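Foro Casa y Reformas > Carpintería > Ventanas de madera: ¿restaurar o cambiar?

despina_p
Buenas a todos. Me he metido en el lío de decidir qué hago con las ventanas del piso, que son de madera y las quiero muchísimo, pero en invierno se cuela un frío que no veas. Me piden 2199 euros por ponerlas nuevas de PVC y 1320 por restaurarlas con burletes. Mi hermana dice que PVC sin pensarlo, y yo llevo desde mayo dándole vueltas.

Lo que busco es conservar este aire, con molduras gordas y su color castaño:
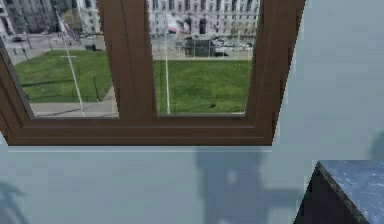 Ventana de dos hojas de cristal en marrón oscuro, con vistas al césped.

niven72
Hola, Despina, ¡bienvenida! Yo restauré las mías y no me arrepiento nada, aunque es verdad que lijar tanta ranura es para tener paciencia de santo (y buena música). Me gasté 414 euros en material, haciéndolo todo yo.

Loan K.
Siento discrepar, Lewis. La madera es preciosa, pero hay que barnizarla cada pocos años y al final la gente se cansa. Yo puse PVC imitando nogal y duermo de maravilla, con lo ruidosa que es mi calle.

niven72
Mujer, el ruido lo quita el vidrio, no el marco. Con un doble acristalamiento en la madera vieja, si el galce da de sí, se nota muchísimo.

Ishbel_P
Pregunta si te incluyen el vidrio en los 1320, que a mí me lo cobraron aparte y menudo disgusto.

despina_p
¡Ay, pues no lo he preguntado! El viernes llamo y os cuento. Mil gracias a los tres.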